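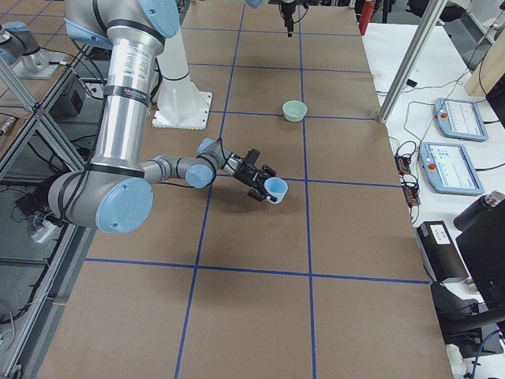 Work table covered in brown paper and marked out with blue tape.

Zarkuseo Open Figure Skating Competition
Frequently asked questions for skaters, coaches and spectators

Last updated: May 18, 2024

Entries

Who may enter the competition?
Entry is open to any skater who holds current membership of a recognised national association and has passed the test required for the chosen level. Skaters who train abroad must supply a letter of permission from their home association with the entry form.

When do entries close?
Entries close at noon on 17 June. Late entries are placed on a waiting list and are accepted only if a place becomes free in the relevant class.

How many skaters are accepted in each class?
The limit is 37 in singles classes. Pairs and ice dance have no fixed limit, but the organisers may close a class early if ice time runs short.

Can I change my level after entering?
Yes, until the closing date. After that date a change is treated as a withdrawal and a new entry.

Are entry fees refunded?
Fees are refunded in full if you withdraw before the closing date. After that, a refund is given only on receipt of a medical certificate. The Demov online system returns the money to the card used for payment – please do not send bank details by email.

Music and programme sheets

In what format should music be sent?
One MP3 file for each programme, uploaded through your Demov account. The file name should contain the skater's surname, class and segment. Please bring a spare copy on a memory stick.

May I alter my planned elements?
Planned programme sheets may be changed online until the evening before your event. After that, changes should be handed in on paper at the registration desk.

At the rink

Where is the competition held?
All events take place at the Plelledetti Ice Arena. The main rink has 2,342 seats. Official practice is held on the smaller Sriwong rink, reached through the same entrance.

When should skaters register?
At least one hour before the published start of their warm-up group. Skaters arriving later should report directly to the rink-side steward.

How many coaches may accompany a skater?
Each skater may have two accredited coaches at the barrier. Parents are not admitted to the rink-side area unless they hold a coach's pass.

Is blade sharpening available?
Yes, by appointment, on practice days only.

Results and spectators

How are marks published?
Results appear on the notice board in the foyer and online once the referee has signed them. Detailed judges' sheets follow at the end of each segment.

Can a result be appealed?
Errors in calculation may be reported in writing to the referee. Marks awarded by the judges for individual elements are not open to appeal.

Do spectators need a ticket?
Tickets are required for all finals. Practice sessions are free, although seating on the Sriwong rink is limited.

Is flash photography allowed?
No. Flash is not permitted at any time while skaters are on the ice – this includes warm-ups and practice.

Is there parking?
Car park B is open to the public. Coaches and minibuses should use bay 41, behind the arena, and must be booked in advance.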